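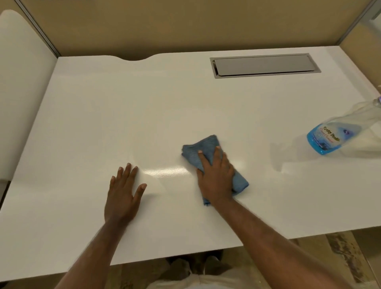
Thursday, November 7, 2019. Head camera comparison, Calmont against Borska, first session at the office desk. Kiros wore each camera in turn and did the same wiping task, same desk, same ceiling lights. The task suits this test because it is mostly white on white. The glare between the left hand and the cloth is the hard part, and both cameras lose the desk surface there on auto exposure. The blue cloth stays easy to pick out everywhere. The clear spray bottle lying on its side at the right is worse, and the hand tracker gets no help from it anyway.

Settings: 600 fps was a typo in Ebise's sheet, should be 60. Fixed now. Exposure locked for the second round of runs, white balance left on auto for both.

Calmont: holds color better on the tan partition. Mount slips forward when Kiros looks down, so the desk drifts up in the view over a long run. Tightened the strap 2 notches, still drifts a little.

Borska: heavier, stays put. Dropped frames twice when the controller was writing to the same disk. Moved the log to the other drive and reran, no drops after that.

We have 3,000 labeled frames from the old Araya camera to compare against. Sosina wants the wrist angle error on those before we pick anything. Reto thinks the wider Borska lens will matter more once we replay on the arm, where the cloth gripper hides most of its own contact area.

To do: ask Dagim for the spare Calmont mount. Rerun with the ceiling lights at half. Wrist numbers to Sosina. Arm replay has to wait until December.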